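Packing a box, over and over

2 November 2020

Our club project finally has a shape, so I'm writing down where we are before I forget how we got here.

For anyone who doesn't know, Nito is the robotics club at my college. Each fall the club splits into small teams and each team takes on one task for the Gredard, the student manipulation contest we go to in spring. There are four of us on my team: Hazem Lamrani, Ama Acheampong, my brother Said and me. Our adviser is Naima Ragab, who teaches the controls class and signs off on anything that costs money.

Our task is called "mixed box." The robot gets an open box and a bunch of household items, most of them soft or slippery, and it has to put them in without crushing anything or tipping the box over. Last year's team did it with hard-coded grasp points and got through the rigid items fine. Then came the bags and packets and they scored almost nothing. The team before them had the same problem.

We decided to train from human demonstrations. You hold a gripper in each hand and do the job yourself, and the recordings become training data for the arms. Our arms are a pair we call Stotby, and they live in the lab. The hand-held grippers can go wherever we want, so most of the recording has been done on a round table at home. Said was against this at first. He thought a plain lab bench would give cleaner data. Ms. Ragab's answer was that the contest floor won't be clean either, and she'd prefer we had shoes and suitcases in the background now than a surprise in spring. We also left the cartoon mat on the table. It's a busy print, purple and brown with little flowers, and if the model can find a white packet on top of that I'll trust it on a gray one.

The cold medicine problem

The item that has taken up most of our time is a sachet of cold medicine granules. It's small and shiny and it changes shape as soon as you touch it. If you grab it by the flat face you need to get one finger underneath, and the finger pads are too thick for that. If you squeeze from the two sides it buckles in the middle and then you have something to hold.

Ama worked this out first and the rest of us copied her. The squeeze has to be slow. Close too fast and the sachet shoots out toward the other gripper, which was funny the first few times. The ribs on the blue pads help a lot. Hazem tried a session with smooth tape over them to see if it mattered, and it did, so the tape came off the same afternoon.

We also argued about orientation. Hazem wanted every sachet picked up with the print facing the same way. I wanted them any way they landed, upside down included, and we went with that. It makes the data messier and I still think it's right – the contest judges drop the items on the table by hand.

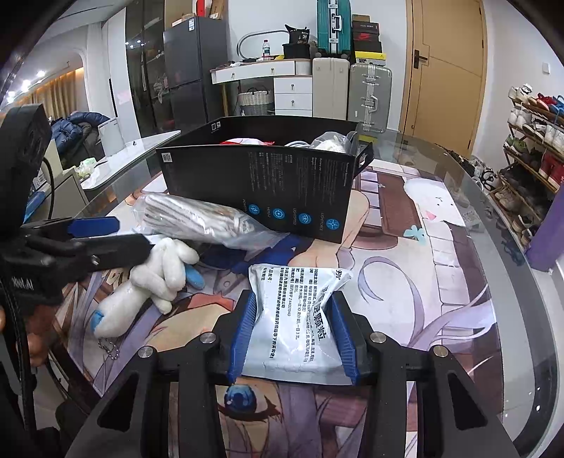
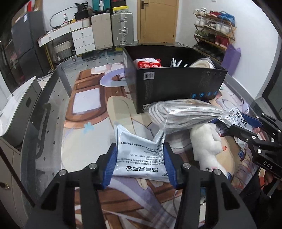 Keeping score of the recordings

Our goal is 500 usable demonstrations by the end of November. As of tonight we have 281. A demonstration counts as usable if the item goes in the box, the tracking doesn't drop out, and the person recording doesn't stop halfway to talk. That last one is mostly me.

Said keeps the log. He made a spreadsheet with a column for who recorded, what the item was and what went wrong. I complained about filling it in and then it saved us. Two weeks ago we trained a first policy and it kept stopping above the box before letting go. It would hover there for a second or two for no reason we could see. Said sorted the log by person and watched a lot of clips, and it was Hazem. He pauses before he releases. He didn't know he did it. We haven't thrown his recordings out, but we trimmed the pauses, and the hovering got shorter in the next run.

Other things we've changed since the beginning:

We move the box between recordings. For the first batch it stayed in one spot, and the policy learned the spot.

We swap the roles of the left and right hands. I'm right-handed and so is everybody else on the team, and it showed.

We stop after an hour. Your wrists get tired and you start making odd little corrections that you don't want a robot to learn.

Results so far, such as they are

Stotby can pick up the bag of cotton pads most of the time. That one is easy to grab and forgiving if you're off by a bit. The plush toy is fine too, though it sometimes goes in with one leg hanging over the side of the box, and we'd have to ask whether that costs points. I've emailed the organizers.

The sachet is still bad. The arm goes to the right place and squeezes from the right sides, but it doesn't know when to stop squeezing. There's no force sensing on the hand-held grippers, so that information isn't in the recordings. Ama wants to estimate it from how far the jaws close. Ms. Ragab gave her an old paper from the Soliman lab that does something close to this, and Ama has been reading it on the bus.

What's next

More sachets, mainly. I'd like most of the remaining recordings to have at least one in them, and a few where it ends up lying partly on top of something else. We also need to record in a second room. Ama has offered her kitchen if we bring our own table.

I'm supposed to have the section on data collection for the club report written by next meeting. I've got the first paragraph and a list of headings. If anyone from last year's team reads this and still has the calibration notes for the left arm, please send them to me, the copy on the lab computer stops at page 6.

– Iman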